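Chapter 4
Norovirus and Other Infections of the Stomach and Bowel

What is norovirus? Many people call it the stomach flu, but this name is not correct, for the virus has no relation to influenza. Norovirus attacks the lining of the stomach and the small bowel. It brings sudden vomiting, watery diarrhea, cramps in the belly and sometimes a light fever. Most healthy adults recover in one to three days. For small children and for old people the loss of fluid can be dangerous, and they need more attention.

In this chapter we look first at how the virus passes from one person to another. After this we discuss the signs of the illness, the care of the patient, and the measures which a hospital or a school can take. The reader should already know the terms from Chapter 2, in particular incubation period and carrier.
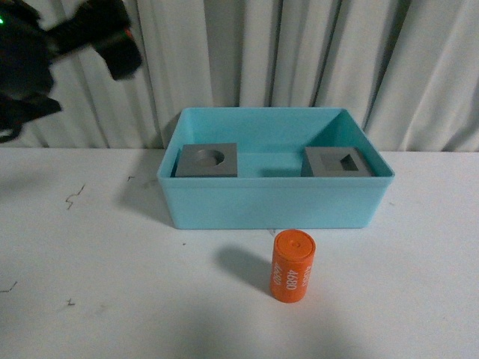

The incubation period is short, usually between twelve and forty-eight hours. A person can pass on the virus from the moment the first signs appear, and often for some days after he or she feels well again. Very few virus particles are enough to cause the illness. They travel by the hands, by food and water, and by surfaces which a sick person has touched. Vomiting also throws small drops into the air, and these settle on things nearby.

An outbreak in the town of Grirkmont shows how fast this can go. The town has 2,719 inhabitants and one primary school with 300 pupils. In February two children became sick after lunch. Within four days 62 pupils stayed at home, and the first cases among the parents were reported to the clinic in Laltesmont. We come back to this outbreak in Section 4.3, where the student will draw the curve of the cases. 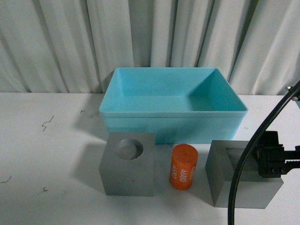 There is no medicine against the virus itself. Treatment means to replace the water and the salts which the body has lost. The patient should drink small amounts, and often. Oral rehydration solution is better than fruit juice, which contains much sugar and can make the diarrhea worse. Antibiotics do not help, because they act on bacteria only. If a child passes little urine, cries without tears or is very sleepy, a doctor must see the child on the same day.

For prevention, washing the hands with soap and running water stands in the first place. Alcohol gels work poorly against this virus. Surfaces should be cleaned first and then treated with a product that contains chlorine.
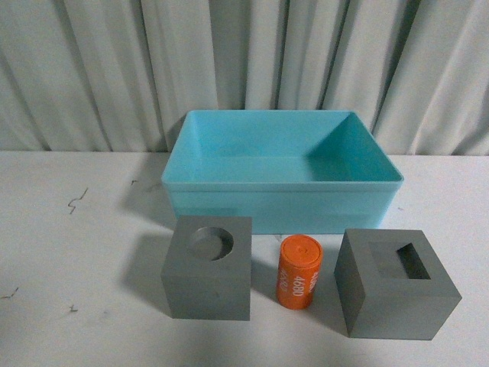 Figure 4.1 White tabletop with a pale fabric curtain behind it.

Key words for this chapter: outbreak, dehydration, oral rehydration solution, shedding, attack rate.

4.1 The virus and its family

Noroviruses belong to the family Caliciviridae. They are small, they have no outer envelope, and their genetic material is a single strand of RNA.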